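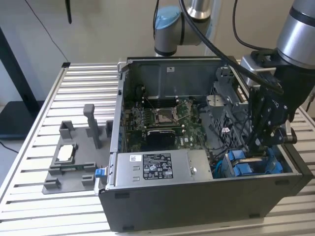 *Desktop tower with the side panel off*

Hi! I run a small executive search practice called Pelkonen, and I'm looking for a research associate to work with me on technology and energy searches. I've been doing the job with one part-timer and a very long spreadsheet, and we've outgrown both the spreadsheet and my evenings.

You'd be mapping companies, finding people who aren't looking for a job, and making the first call. I take it from the shortlist on. Most of our clients are hardware makers and the investors behind them, so you'll talk to a lot of plant managers and finance chiefs (they're more fun than you'd think!). A typical search runs 90 days and I never carry more than nine at once. 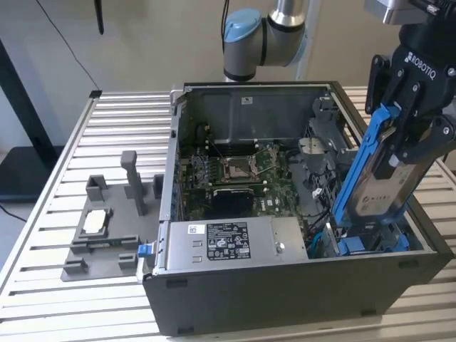
Tranville, June

The office is on the second floor over the bakery on Trestine Street. I'd like you here 2 days a week, and the rest is up to you. We start at 9, though I'm usually no use until I've had coffee.

What I'd love to see:

- a couple of years in search, recruiting, journalism or anything else where you had to call strangers
- clear writing, because candidate notes go straight to clients
- a second language, if you have one (German would make my week)

You don't need a tech background. I studied music, and I still look things up before every briefing call. We keep our records in Plolliveo and I'll teach you that in an afternoon. 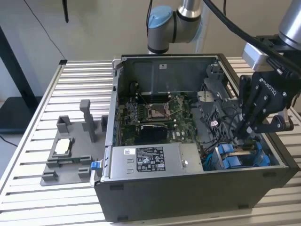
## How to apply

Send me your resume and a short note about a time you changed somebody's mind. Skip the formal cover letter, please. If it looks like a fit, we'll have a 60-minute chat by phone, then you'll come in and meet us both. I read everything myself and I'll write back either way.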